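**Taped layouts: what counts as "within tolerance" for a drink-prep cell?**

**jomen_cell2**
March 30, 2021

We are rewriting our house rules for tabletop manipulation tasks and I would like comments before they are frozen. Current text:

1. The surface is divided with tape. Every item has a home cell.
2. An item is in tolerance if its base is within 10 mm of its mark.
3. Tape is replaced every 500 cycles or when an edge lifts, whichever comes first.
4. Handled tools lie with the handle on the robot side.

Rule 2 is the one causing arguments. It works for the cup and the board. It does not work for anything that rolls.
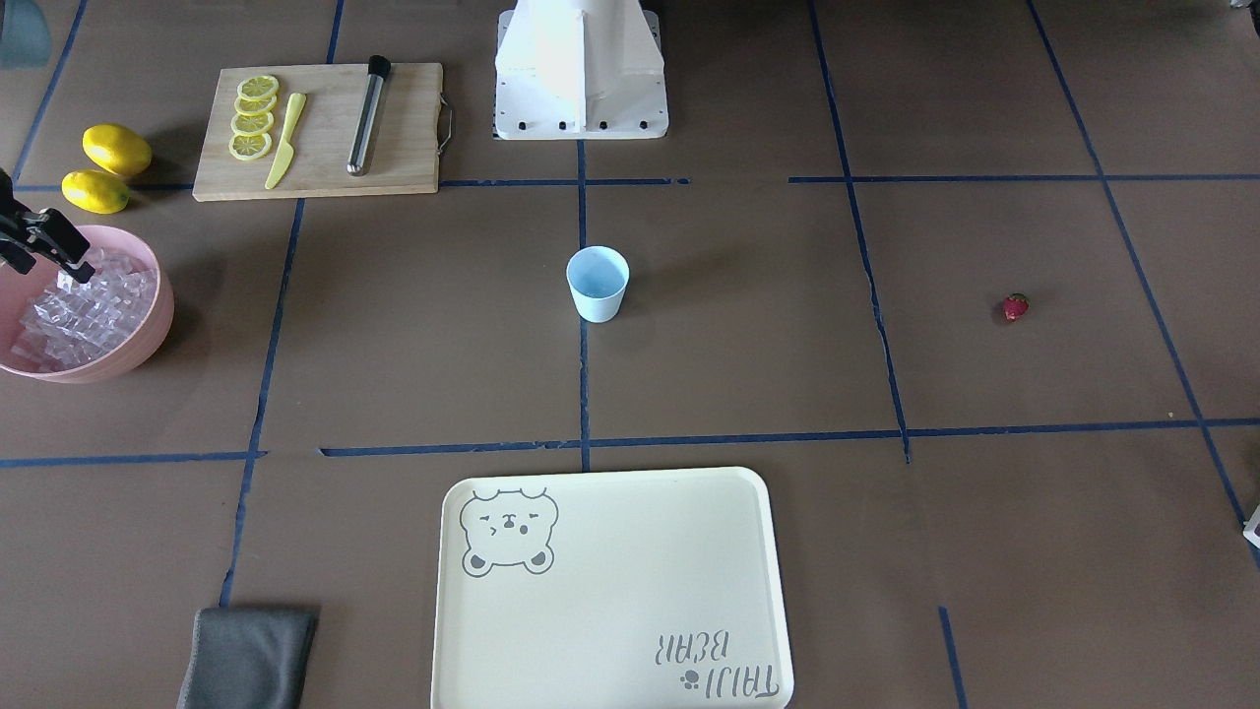 *Drink-prep layout: ice bowl, lemons, board with knife and muddler, cup, tray.*

**valente_qa**
Rule 2 needs an item class. We use three: fixed (boards, trays), placed (cups, bowls) and free (fruit). Free items only have to be inside the cell, with no part over the tape. Ten millimeters on a lemon is meaningless because you can't say where its base is.

Rule 3 is too loose for my taste. Look at the tape on the right side of your table. Some of it is wavy and some is broken. By your own wording that should have been replaced.

**jomen_cell2**
Agreed on the tape. The cycle count hadn't been reached and people read the rule as "500 cycles," full stop. I'll put the lifted-edge condition first.

**gridline**
I disagree with classes. Each class is one more thing for an operator to look up, and they won't. One rule for everything: inside the cell, clear of the tape. If your planner can't handle a cup anywhere in a cell, the planner is the problem.

**valente_qa**
That is fine for a demo. For acceptance runs you need repeatable starts, or you can't compare one software build with the next. A cup that wanders across a whole cell changes the reach and the approach angle — you end up measuring setup noise.

**nidovo_tech**
Separate point. The draft says nothing about clear objects. Bowl position is easy to check and bowl contents are not. Ours calls for a fill line and a wrist view of the heap before each run.

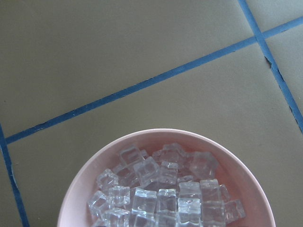 *Wrist view of the bowl. Edges and highlights are most of what a detector gets from clear cubes.*

With a heap like that I would not ask for a cube count. Cubes hide each other. Specify fill height against the rim and leave it there.

**gridline**
Fill height I can support. It takes one look and no lookup table.

**jomen_cell2**
Adding it as rule 5. Does anyone record small debris? The Flemville site wants the surface wiped between runs, and I had treated that as housekeeping.

**valente_qa**
It belongs in the standard. Crumbs and specks sit in the same open area as small items, and a loose threshold will pick them up as candidates. We check the whole surface from the wrist before the first pick, with attention to cells that hold only one small object. 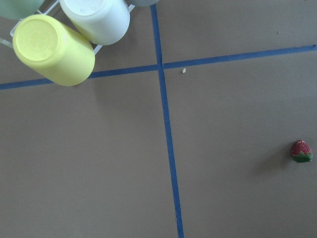

Our limit is zero visible debris in any cell used for a pick, and no more than 3 specks elsewhere. Go over that and you wipe down and restart the check. It adds a minute to the setup.

**gridline**
Zero is unenforceable. Someone will pass it without looking. Set a size limit and I'd sign it.

**nidovo_tech**
Size limit, plus a saved wrist view per run. Then there is a record if the result is disputed.

**jomen_cell2**
Revised draft: lifted edge first in rule 3, fill height as rule 5, debris check with a saved view as rule 6. Size limit left blank for now. I'm keeping item classes in as an appendix for acceptance runs only.

**gridline**
Still against the appendix. The rest is fine.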